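Up at six and had coffee standing, as the chairs were still stacked in the hall. Solange Leclerc had left a message at eleven last night asking whether the table was finally in. It is in. It took most of the evening to get it through the door and I have a bruise on my hip from the turn by the coat hooks.

Paid the last of the bill before breakfast. Gauthier charged 2,069 for the table and the delivery, less than the first quote, which was 2,722 and included chairs I did not want. The Wandevow one in the catalog was 1,258 but it was gray, and I have had enough gray. I wrote the three numbers inside the cover of the house folder so I can stop looking them up.

Swept the hall, moved the chairs one at a time, ate toast. The radio said rain by noon and there was none. The old table is in the shed with a sheet over it. One leg has been loose since we moved here and I used to fold a piece of card under it every few weeks. I kept the last piece of card, no idea why, and threw it out today along with the bread bags.

Then shoes. I have been putting off the shoes since December. They had spread from the rack to the back door and down the side of the stairs, and I wanted them sorted before I put anything on the new table. Brown pair to the repair shop, gym pair in the bin. The black pair with the split sole went too. I kept the boots, though they pinch.

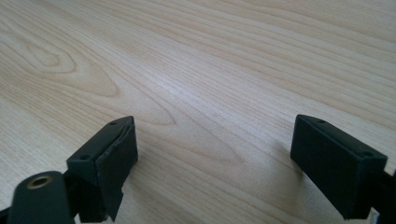
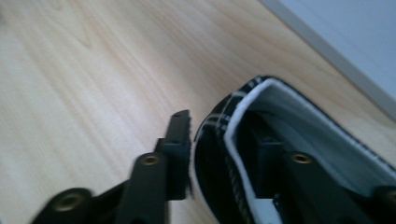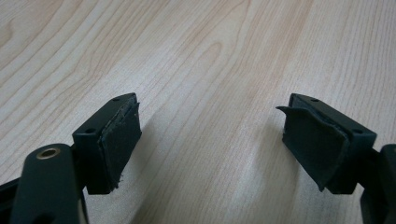 Pale wood grain in the first and third, black and white checks in the second.

How do I get shoe polish off pale wood if I slip? Wipe it up at once with a dry cloth, then a damp cloth with a drop of dish soap, and dry it along the grain.

I copied that from the care sheet and taped it inside the cupboard door. The sheet also says no hot pans and no bleach. I am going to do the polishing on newspaper by the back step anyway. The tin of Provent is nearly finished and the lid sticks, so it has to be pried off with a spoon handle, and that is how I marked the old table in the first place.

Solange came by at two with a bag of plums. She ran her hand over the top and said she liked the loops in the grain near the one end. She thinks it should go the other way, long side to the window. I said I would try it for a week. We tried it right then and the drawer of the dresser would not open, so it went back. She had 15 minutes before her bus and spent ten of them telling me about her stairs.

After she left I put Pullness wax on the dresser drawers, which have been stiff all winter. The left one runs well now. The right one is the same as before. I may take it out and look at the runner, but not tonight.

Soup for supper, plums after. Ate at the new table with a plate and a mat and wiped it down when I was done. Need to buy felt pads for the chair legs, and a new laundry basket, and ring the repair shop in the morning about the brown pair.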